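Section 4. Setting up the suture pad bench

Applies to: club bench at Pindancombe, Pidton arm controller, Skornberg practice pads

Read this before you book the bench, even if you did the November intro night. The last version of this section promised that a new member could go from a cold bench to a tied knot in one evening. We have taken that sentence out. Some people manage it. Plan on your first evening going to setup and your second going to finding out what you set up wrong.

4.1 Before you power on

1. Check that the emergency stop is pushed in. If it is out, push it in and find out who left it that way.

2. Put the dark cloth down on the bench and lay the pad on top. Smooth the cloth under the pad first. A fold underneath tilts the surface, and the arm has no idea that it has been tilted.

3. Clamp the pad at both short ends. The clamp screws want to be finger tight. Overtightening makes the pad bow in the middle and pulls the cuts open.

4. Load needle and thread by hand, with the arm off. Use the black thread. The pale thread in the second drawer looks nicer and is useless on camera.

CAUTION: The needles are real and they are sharp. Count them out, count them back in, and write both numbers in the bench log. Club rules say no exceptions, and that includes people who have done this 200 times.

4.2 Homing and camera check

5. Release the emergency stop, switch on the controller and wait for the steady light. The Pidton manual says this takes a few seconds. Give it a full minute before you decide it has hung.

6. Run the homing routine with the jaws closed and nothing in them. Keep your hands behind the yellow tape until it stops.

7. Open the wrist camera view on the laptop. Turn the lamp so the bright patch falls on the part of the cut you mean to work on. Expect shadow close to the instrument. We have tried three lamp positions and each one moves the shadow somewhere else.

8. Set the speed limit to 2 on the dial. The higher settings exist for the pick-and-place class and have no business near a needle.

NOTE: The overlay that draws a green line along the cut is a guess made by software. It was tuned on new pads. On a pad that has been worked over a few times it will happily follow a crease, an old stitch or a bit of stray thread. Look at the pad yourself before you believe the line.

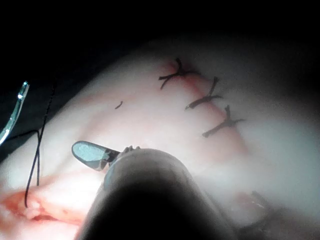 4.3 First stitches

9. Start with interrupted sutures, each one tied and cut before the next. Running stitches are in Section 6, and we suggest you leave Section 6 alone this term.

10. Drive the needle in square to the surface and let the curve do the work. If the pad lifts with the needle, stop and back out.

11. Tie, then trim. Leave tails long enough to grab. Short tails look tidy and come undone.

12. Keep the spare thread clear of the jaws. It doubles over on itself and catches in the serrations, and the controller reports this as "object held."

13. Pick up cut ends with tweezers when the arm is parked. Do not reach in between moves.

4.4 Scoring, and what it means

The Juhász score on the laptop runs up to 800 and rewards even spacing and low thread tension. It says nothing about whether the knot holds. Our highest score last term came from a row that slid apart when someone picked up the pad. Enter the score in the log if you like – the competition form asks for it – but pull on every knot with tweezers and enter that result too.

We have 1,298 logged stitches so far. Before anyone puts that on a poster, a good share were tied with a person steering, and the log did not separate the two until recently. Mark yours M for manual or A for assisted. There is no code for fully automatic, and nothing we have logged would need one.

4.5 Shutting down

14. Park the arm, push in the emergency stop, then remove the needle.

15. Unclamp the pad and lay it flat in the tray. Pads with room left on them go back on the shelf, cut side up.

16. Sign the log. If you are the last booking on Friday, switch off the lamp at the wall.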